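We use cookies to remember your region setting. Accept | Manage

Setting up siren alerts on a second phone

These steps cover the Zesix alert app, version 2, on a phone kept at home as a backup. Allow ten minutes, and do the work in daylight hours when the duty desk at Hurnwood is open.

1. Install the app and open it. Enter your district code. The code for central Hurnwood is 604.
2. Allow location access at all times. With "only while using" selected, alerts stop when the screen locks.
3. Open Sound and turn on "Override silent mode". Set the volume to full.
4. Press Test. The tone should start within 2 seconds. If it does not, restart the phone and repeat.

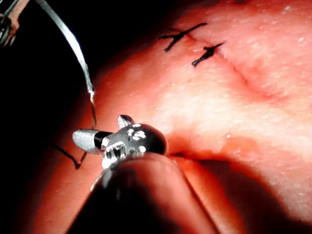 Battery saving is the usual cause of missed alerts. Open the phone's battery menu, find Zesix and choose "Unrestricted". Then set the screen for night use: switch on the red display filter and lower the brightness until text can still be read. Strong light on a pink and red surface can still wash out to near white, as it does in the picture towards the right of centre, so check the alert banner with the filter on.

Leave the phone on charge, near the door of the shelter room - not inside it, where thick walls may block the signal. Nørgaard wall chargers have a switch on the lower edge, which must be on.

To report a failed test, send the text TEST to 1071.

Shares 14 | Comments 3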